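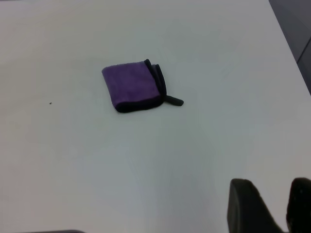
A small purple towel, folded, on a white table.

I have become a person who goes to town council meetings for fun. I know how that sounds! But I went to my first one in May, when Otidow was deciding whether to elect its council by district or keep everybody running townwide, and I have been hooked ever since. I have opinions about the order of agenda items now. I have a favorite seat (left side, two rows back, near the outlet).

For anyone who doesn't live out this way, Otidow has 7 council seats, and for as long as I've been voting they have all been filled townwide. You get a long ballot, you pick your people, and the top vote-getters go in. What happens in practice is that the Arkach side of the river, where the houses are bigger and turnout is high, picks pretty much everybody. The Dobos neighborhood, where I live, has had two council members in all the time I've been here, and one of them moved across the river halfway through her term.
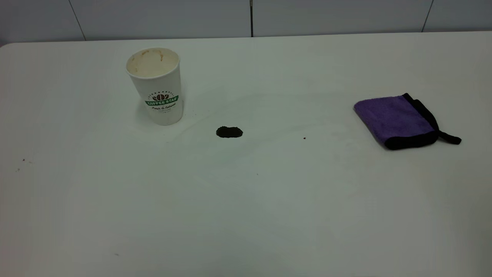 The district plan would split the town into seven pieces, one seat each, and it's a better idea than I gave it credit for at first. My worry was that every pothole would turn into a turf war. Then I went to the map workshop and got to draw lines myself, and oh, I loved it. You need a lot of clear space for a paper map that size, a plain white tabletop like the one in the photo, with a pale wall behind it where you can tape up your earlier tries. I made four maps. The first was a disaster (one district was basically a parking lot and a creek), but by the last one I had all of Dobos in one piece and the old mill blocks together with the streets they've always belonged with.

Moataz Saber was drawing next to me and he is firmly against the whole thing. He thinks a council member should have to answer to every voter in town, and that if you only need a few hundred votes to win, somebody with a big family and a grudge can walk right in. It's a fair point! The last time a seat came open, almost 700 people voted in all of Dobos. I told him that would still be a lot more doors than anyone knocks on over here now, and he laughed and said he'd give me that one.

The public comment night was the best part, though. It ran past 10 p.m. and hardly anyone left. Aoi Hayashi, who has run the Asside bakery forever, got up and read out every council address for the last several terms, street by street, with no commentary at all, and then sat down. You could feel the room do the math. After her came a man who wanted to talk about leaf pickup, and he got his full two minutes too, because that's how it works, and I kind of love that.

So now it goes to the ballot. Petition sheets are at the library desk if you want the ranked-choice question added alongside it (they still need 100 signatures, and I've signed, so make that 99). Bring a pen, theirs is on a very short chain. I'll put my fourth map up here as soon as I get it scanned, and if you live in the mill blocks I'd really like to hear whether I got your street right.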